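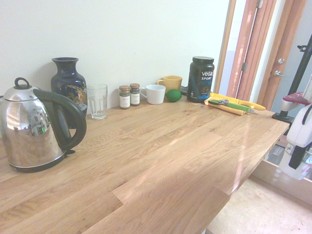 Fig. 9 Counter station, kettle end to gripper end. Arm parked at the right.

SECTION 9: COUNTER STATION, OPEN DAY SET-UP

For whoever is on the counter station Tuesday. Read all of it once before you touch the arm. Sections 1 to 8 are the normal install, this one is only for visitor days. Replaces the May sheet, bin the May sheet.

9.1 Before the doors open

1. Main power on at the wall, then the arm controller. Wait for the steady light. Blinking means it's still booting, leave it alone.

2. Log in on the Deltow tablet. Use the demo account, NOT your own. Code is 419.

3. Load the routine called "Gwilliam counter". There is an older one called "Gwilliam counter old". Don't load that, the heights are wrong.

4. Wipe the wood. Dry cloth only.

5. Put the objects out along the wall, using Fig. 9 as a guide. Kettle at the far left on its base, vase next, then the clear glass, spice jars, white mug, yellow mug, protein tub. Lime goes in front of the yellow mug. Yellow cloth near the tub with the green-handled tool on top.

6. Mug handles to the left. Both of them.

7. Check the glare. Overhead light puts a pale streak across the varnish and the vision check can read it as an object. If you get a phantom box on the tablet, turn the ceiling light down one step and rescan. Do not move the arm to fix it.

8. Run one dry pass with nobody at the counter. Arm should go out, hover, come back to park. If it stops halfway see 9.4.

NOTE: Lime rolls. Take spares from the fridge, bottom drawer. A soft one is no good, the fingers dent it and the next grasp slips.

CAUTION: Kettle stays empty and switched off all day. It's a grasp target only. Tea for visitors is down the hall.

9.2 Running the demo

Groups of 9 max. Ghada brings them in, Kumiko does the talk, you run the tablet. One person on the stop button at all times and that person does not do anything else. No phone.

1. Visitors behind the floor tape. Wait till they are all behind it.

2. Say "arm moving" out loud. Every time, even for the small moves.

3. Press Start. First pick is always the lime. Then the white mug. Then ask the group to choose the third, glass or spice jar. Kids will shout for the vase. The vase is not in the routine.

4. After every placement let the arm retract fully before anyone reaches in. Fully means parked, not slowing down.

5. Reset objects by hand. Two people is quicker.

6. Whole thing takes 13 minutes if nothing drops. Next group is waiting so dont run over.

NOTE: The protein tub is the heavy lift. Skip it if the gripper has been running warm, the tablet shows a yellow thermometer. Kumiko will fill in with the slides.

CAUTION: The green-handled tool is there for the tool recognition part only. The arm points, it does not pick. Never hand it to a visitor. If a group is very young take it off the counter before they come in and put it in the locked drawer.

9.3 Questions visitors ask

Is somebody steering it? No, it runs by itself once you press Start. You can pause from the tablet.

Can it break the glass? Yes. Grip force is set low for glass in this routine, but yes. Dustpan is under the sink.

Can I shake its hand? No. Offer them the foam gripper on the Irkard table instead.

Anything about prices or jobs, send them to Zanele Xaba at the front desk. Don't guess.

9.4 If it stops

Red light, no message: stop button is pressed in. Twist to release, press Resume.

"Object not found": something got put back in the wrong spot. Check against Fig. 9, rescan.

"Reach limit": object too far left. Usualy the kettle. Slide it toward the vase a little.

Arm stops over the counter and won't park: press stop, clear the room, call Nelly Grajales. Don't push the arm by hand, the brakes are on and you will only strain the joint.

Same fault 2 times in one session, end the session. Ghada takes the group on to the Ferkbridge stand and Nelly looks at it.

9.5 Closing down

1. Park. Check on the tablet that it says Parked.

2. Controller off, then wall. In that order.

3. Glass, mugs and jars in the crate. Vase goes back to Kamonchanok Chaimongkol by hand, it's hers, not in the crate.

4. Lime in the compost.

5. Write any drops or stops in the log with the time. Tablet on charge overnight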